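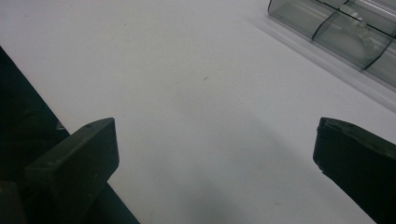
Re: [gripper-maint] Fingers not closing fully after reset

Domenica Hollenstein wrote:

> Unit 7 at Utdale stopped short again in December. Width readout
> said closed, fingers were still apart. No error raised. Is this
> the screws or the encoder? Please don't just say recalibrate.

It is the encoder zero. We had the same fault on the Wilesdale unit and logged it over 300 open and close cycles. The reported width was wrong on 16 of them, always on the first close after a power dip. The screws were tight every time we checked.

The controller stores the last width at shutdown and trusts it on restart. If the fingers are moved by hand while it is off, the stored value is wrong and nothing compares it with the end stop.
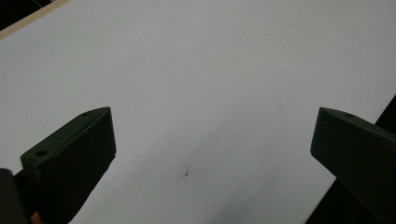 The offset then stays until the next full homing, so a part can be dropped while the log shows a good grip. I would treat that as a safety matter. Aigner firmware 227 is meant to force homing on start. On our unit it does so only if the trigger is released at power-up. With the trigger held, homing is skipped and the status still reads OK.

Until there is a fix, we work as follows.

1. Clear the table between the fingers and power up with the trigger released.

2. Open fully and compare the readout with a steel rule.

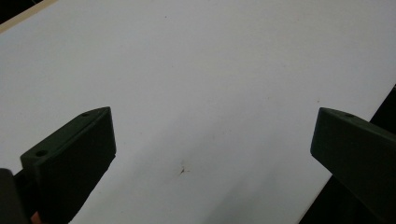 3. Close on a gauge block and note the width. If it is out, home again and repeat. Two failures and the unit comes out of use.

Could you send the start-up log from Utdale? Brostisville has the same board and I would like to compare all three.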